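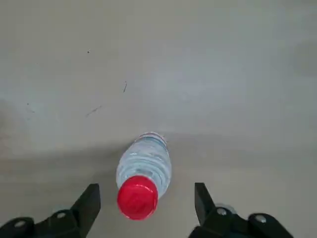 Notes on Household Water Storage
July 2018

This site has until now confined itself to matters of the garden. The present entry departs from that practice in order to set out the arrangements made at this address following the interruption of the Flunden supply last December, when the mains were off for 16 hours and the household was found to be poorly prepared.

The notice from the water office came after the taps had already run dry. The nearest store, in Cassim, had sold its last case by noon. A kettle and a half-filled pitcher were all that remained in the kitchen, and the dog required a share of both.

Quantities

The household consists of 2 adults. It was decided to keep enough for one week, with a further allowance for cooking. The larger part is held in drums in the cellar, which take 100 gallons between them. The remainder is in small bottles, kept upstairs where they may be reached without a flashlight.

The drums were purchased from Zultier after some delay. The first delivery arrived without lids — a matter that took three letters to correct — and the second was left at the wrong end of the lane. The drums themselves have given no cause for complaint.

Small bottles are bought as needed and marked with the month of purchase. Older stock is used first, chiefly for coffee and for the seedlings. Bottles are not stored beside paint, fuel or cleaning fluids.
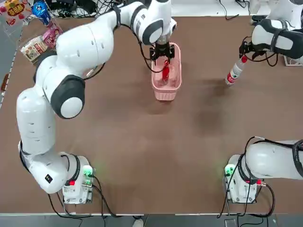 Location

The cellar was selected for its even temperature. The garage was considered and rejected, as it becomes very warm by midsummer and the west wall receives sun until evening. The shelf over the washing machine was also tried, for one week, and the bracket has since been replaced.

Further Steps

A rain barrel is to be added on the north side before the fall. Visedia offers a suitable model with a brass tap, though the price has risen since the spring list. Water from the barrel will be reserved for the beans and for flushing. Readers in the Flunden district who have fitted a similar barrel are invited to write with their experience of the overflow pipe.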